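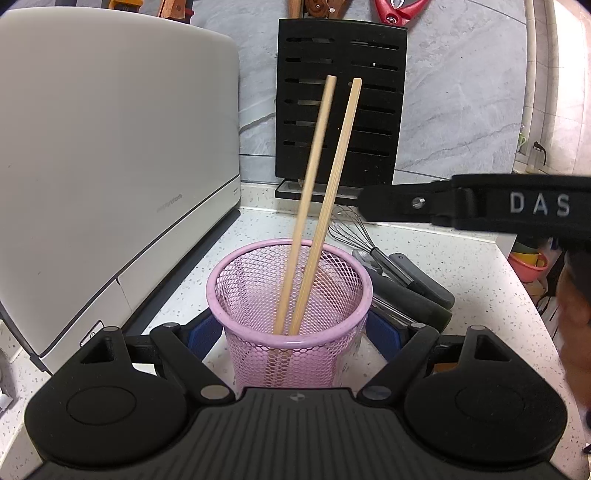
Chopsticks in the pink mesh cup, whisk still on the counter.

Kitchen helper wanted, mornings, Wodis shared kitchen

We're looking for a friendly, tidy-minded person to join us at Wodis, the shared kitchen on the ground floor of the Bozkurt building. There are 12 households cooking here, and as you can imagine, things wander! The whisk ends up with the forks, the chopsticks end up everywhere, and by the end of the day the counter needs somebody with patience and a bit of affection for utensils.

You'd start at 9 in the morning, wiping down the counter, sorting the small tools into their cups and holders, hanging up the shears and wooden-handled things on the wall, and stacking the bowls. Once a month we go through the drawers together (with tea, and usually cake).

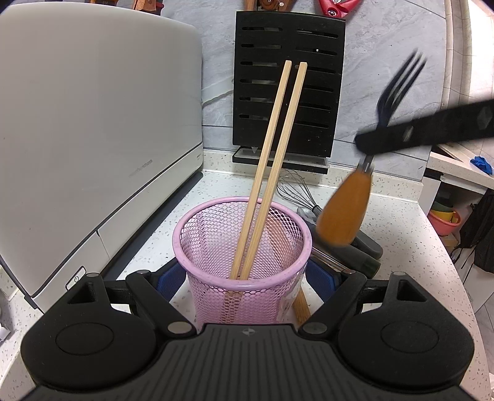 Who we'd love to hear from

Anyone who likes putting things in order, really. You don't need kitchen experience, but please be comfortable handling knives and standing for a couple of hours. Training is paid, and we'd like you to begin in February.

To apply, write a few lines about yourself to Perihan Tatlı and drop them off at Room 326, or leave them in the Wodis mailbox by the front door. No résumé needed, and do tell us which mornings suit you.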